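Household bundling

From the Gritedum Home Encyclopedia, section on cloth and cord

Household bundling is the name I use for all the ways people roll, fold, tie and knot soft things so they take up less room and stay where they're put. Towels, socks, napkins, clothesline, ribbon, the spare blanket: if it flops, somebody has worked out a way to make it stop flopping. I've been writing the cloth entries here for a while now and this is the one I get the most mail about, mostly from people who feel very strongly about socks (I love these letters, please keep sending them).

I'm leaving out commercial laundry folding, which has its own entry, and also gift wrapping with cloth, which deserves a much longer treatment than I could squeeze in here.

Where the word comes from

"Bundle" is tied up with an old family of words to do with binding, and in everyday English it can mean the thing you've tied or the act of tying it. In the hill villages above Prondcombe, older people still say "a draner" for a roll of linen tied at both ends. The Draner mill used to sell its cloth that way, and the name outlived the mill. I grew up hearing it and was well into adulthood before I found out the rest of the country had no idea what I was talking about!

The earliest local mention I know of is a parish inventory from 1506, where the altar linen is listed as "rolled and bound" and the everyday linen simply as "in the chest." I read that as a hint that rolling was for the good stuff, though a single line in a single inventory is thin evidence and I wouldn't bet the farm on it.

Rolling

Rolling is the method I'd teach first. You lay the piece flat, fold it lengthwise until it's as wide as the place it's going, and roll from one end with an even pull. Most people start too loosely in the middle and then wonder why the whole thing slides out like a telescope. Begin tight. The outside looks after itself.

Rolled cloth creases less sharply than folded cloth, and it's easy to pull one piece out of a row without wrecking its neighbors, so it does well in drawers, baskets and shallow trays. It's less good on open shelves, where rolls wander. A folded stack will always look neater there and I've stopped arguing about it.

Thick terry is the awkward one. A bath towel makes a roll so fat that you lose most of the space you hoped to save, and I only bother with hand towels and smaller. Napkins roll beautifully, and so do pillowcases, if you can get the air out first.

Socks

There are two camps. One rolls the pair together from the toe and tucks the bundle into the cuff. The other says the tuck ruins the elastic and lays the pair flat, folded once. I'm a roller, and yes, my cuffs do go slack sooner than my sister's. I can live with that for the sake of never hunting for a partner at 6 in the morning.

Sports socks with a thick cuff hold a roll well. Thin dress socks don't really, and I fold those.

Knotting and coiling cord

Cord is the other half of the subject. Loose cord tangles, as anyone with a junk drawer knows, and the usual cure is to coil it and finish with a few wraps around the middle. For a short piece, up to 36 inches or so, coiling is hardly worth it. Double it, tie an overhand knot and leave a loop to hang it by.

Braided cord and twisted cord behave differently here. Twisted cord has a direction, and if you coil against it the thing fights you the whole way. Braided cord is more easygoing and takes a knot in either direction, though a knot pulled really tight in a soft braid can be a pain to get out again. Work it back and forth with your thumbs before you reach for anything pointed. A spike will snag the strands, and a snagged braid looks shabby forever.
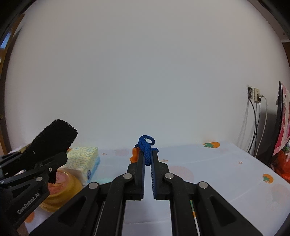 A tight knot in blue braided rope, with a small loop at the top. 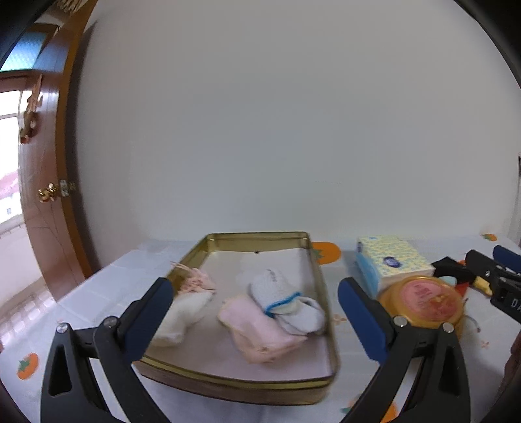 Containers

Pretty much anything with sides will do. Shallow trays and tins suit small rolls, and a sheet of paper in the bottom keeps pale cloth from picking up marks off the metal. Change the paper when it looks tired. Deep boxes are better for cord, with each coil standing on edge so you can see what you've got.

The Hofstetter chest, a low pine box with 8 fixed compartments, was made for exactly this job and you still find them at estate sales around Prondcombe. The compartments were sized for table linen, so they're a touch narrow for modern hand towels. I bought mine with a split lid and it has been full since the first week.

Washing before storage

Put things away clean and completely dry. I wash everyday cotton at 30 degrees Celsius and go warmer for dish towels. Starch is best left out of anything you plan to store for long, as it stiffens along the folds and can attract insects. Cord can go in the machine inside a mesh bag, ends knotted so they don't fray, and then hangs over the shower rail until November if my family has anything to do with it.

Lavender bags are pleasant and I use them, but I wouldn't rely on them against moths. Shaking everything out now and then does more good.

Related entries

Clothesline
Linen closet
Napkin folding
Ribbon and tape
Towels, hand and bath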